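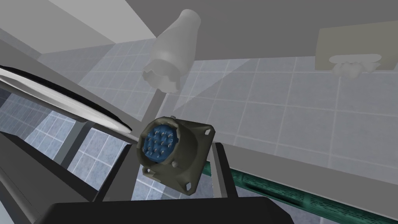 How to Get Through Your First Flock Welfare Audit

The letter from Jivamia gives you three weeks' notice. Most of us spend the first two pretending it went to the neighbors. I've been audited four times at Roka, once with a ram loose in the yard, and I still hold the certificate. The steps below are in the order I do them now, which took a few years to arrive at.

Step 1. Count the sheep

Start with the number, before any paperwork. My records one July said 247 ewes. The paddock said otherwise, twice, and gave a different answer each time. Run them through the race in daylight with a clicker in your hand and someone at the far gate who isn't on the phone. Write the total down before you leave the yards. Then go find the sale docket for the ones you'd forgotten.

If the count and the book disagree, put a dated note in the book saying so. Auditors see wrong totals all day long. What makes them take their coat off and sit down is a total that has been tidied up in fresh ink.

Step 2. Put the medicine book in order

Every treatment needs a date, the animal or mob, the product, the dose, the batch number, and the withholding period. "Drenched the rest" is a diary entry.

Go through the medicine cabinet with a trash bag and check the expiration dates. Anything past its date comes out and goes back to the vet or to whoever takes farm chemicals in your area. Check the fridge too. Mine has a thermometer, a log sheet on a string, and a shelf that is supposed to be for vaccine only. Move the beer.

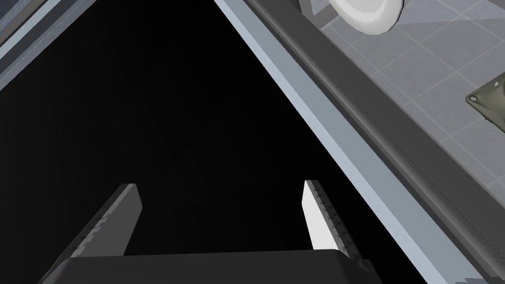
Dark gray gripper with its fingers open.

Step 3. Walk the water

Check every trough, including the one at the back that you check from the truck by believing in it. Tip out the green ones. Make sure the float valve shuts off and that a lamb can reach the rim without falling in. Our main tank holds 3,000 gallons, and I was asked how long that would last the flock in a hot spell if the pump quit. I said "a while." Have a better answer than that, written down, with the name of the person who would bring you water.

Step 4. Score some bodies

You'll be asked for body condition scores. This means putting your hand on the spine behind the last rib of a fair sample of ewes and giving each one a number from one to five. You can't do it by leaning on a gate, however experienced the lean.

Do it a week ahead, write the scores beside the tag numbers, and draft off the thin ones. Note what you did about them: extra feed, teeth checked, vet called, culled. A few thin ewes with a plan will usually pass. A few thin ewes you hadn't noticed make for a long morning.

Step 5. Look at feet, then at your lame pen

Any sheep that is limping should be in the lame pen with shelter, water, feed, and dry footing. The lame pen should not also be where you keep the mower. Jot down when each animal went in and when you last looked at her.

Step 6. Read your own yards

Walk the race at sheep height, bent over, when the neighbors are out. You're looking for wire ends, broken rails, slick concrete, and that one bolt. Check the loading ramp for gaps a foot could go through. I spent $305 on rails and rubber matting the year before last and resented every dollar until shearing, when the ewes walked up the ramp as though they'd thought of it themselves. 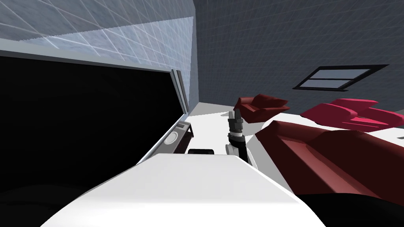 Fingertips pinched together and empty. The round white dial sits near the lower end of the light frame.

Step 7. Write the emergency plan

One page is plenty. Fire, flood, power out, you in the hospital. Include who can get in, where the feed is, the vet's number, and who is competent and equipped to put down a badly hurt animal. Pin it by the door. Tell the people named in it that they are named in it. Kai Kettler learned of his duties from my auditor.

Step 8. The day itself

Have the books on the kitchen table by eight. Tie up the dog. Answer the question you were asked and then stop talking, a skill I'm told can be learned. If you don't know, say you'll look it up, and look it up while they're still there.

You'll get a list at the end. Mine usually has a couple of minor items and a deadline. Fix them that week, photograph the fixes, send them off, and keep copies in the same box as everything else. The box goes on top of the fridge.

Get the flock notes by email once a month. Unsubscribe whenever you like.

Comments (3)

Gerd Ostermann
What do you do about tags that have fallen out? I had a dozen bare ears last time and got written up for it.

Benedita Pinheiro
Gerd, keep a packet of replacements in the yards and write the old number next to the new one the same day. I let mine pile up over a winter and spent a weekend matching ewes to a spreadsheet by face.

Ottmar Tiedemann
The lame pen remark was uncalled for. Where else would the mower go?

Contact | © Roka Flock Notes | Back to top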